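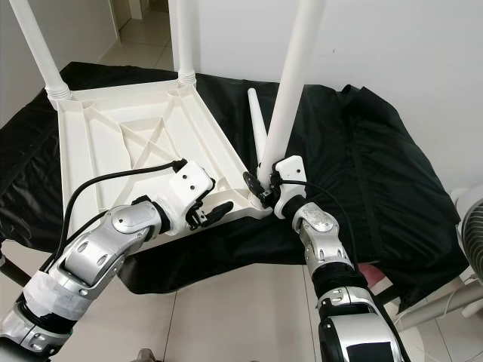
SOTSIDE -- The white plastic table, a piece of furniture most people own and few remember buying, is getting a second chance in Sotside, where a repair counter has spent February screwing legs back on.

The counter is run by Neusa Conceição out of the back of Cordeiro, a hardware store better known for paint and for a parking lot that floods. Customers bring in tables that rock, lean or have given up on one corner. Conceição turns them over, finds out what is wrong and charges 4 dollars, or nothing if the table is beyond help.

"People will carry a table to the curb before they'll look underneath it," she said. "It's four legs and a top. There are only so many places for the trouble to hide."

The trouble, in her experience, hides where the legs go in. On the common kind of molded table, the underside is a grid of raised ribs crossing in an X, with the legs fixed at the corners. If the legs thread in, they work loose over a summer of being dragged across a patio by someone holding a drink in the other hand. Grit gets into the thread. The owner tightens the leg over the grit, and after that the table tilts and the potato salad goes with it.

Her method has not changed since she started. The table goes upside down on something soft, so the top doesn't scratch. Each leg comes out and its thread is cleaned with an old toothbrush and soapy water. Then it goes back in by hand, starting with a quarter turn the wrong way until it drops into place. She does not use pliers and takes a dim view of those who do.

Sotside has so far supplied 352 tables, a figure that surprised the store and possibly the town. Many came from the same few streets, where word travels and patios are close together.

One of the regulars is Garnet Caron, who has been in three times with what he maintains are three different tables.

"My wife says we should get a wooden one," Caron said, waiting for the latest to be handed back. "I said let's see how this goes."

Not everything can be saved. A cracked rib will hold for a while under a vase and not at all under an uncle. Legs that have gone missing are harder still. Conceição keeps a barrel of strays, but thread sizes vary from one maker to the next, and matching them takes patience and some luck. Moteck, a parts wholesaler across the river, has agreed to take the hopeless cases and grind them up. Clurnitex, which sells patio sets from the lot next door to Cordeiro, was asked whether it had noticed a dip in business. A manager there said it had not, and asked what time the counter closed.

It closes at 2 p.m. Tables left after that are stacked by the door overnight. Owners are asked to put a name on the underside in marker, as white plastic tables look a good deal alike and there was an argument in the first week that went on for some time.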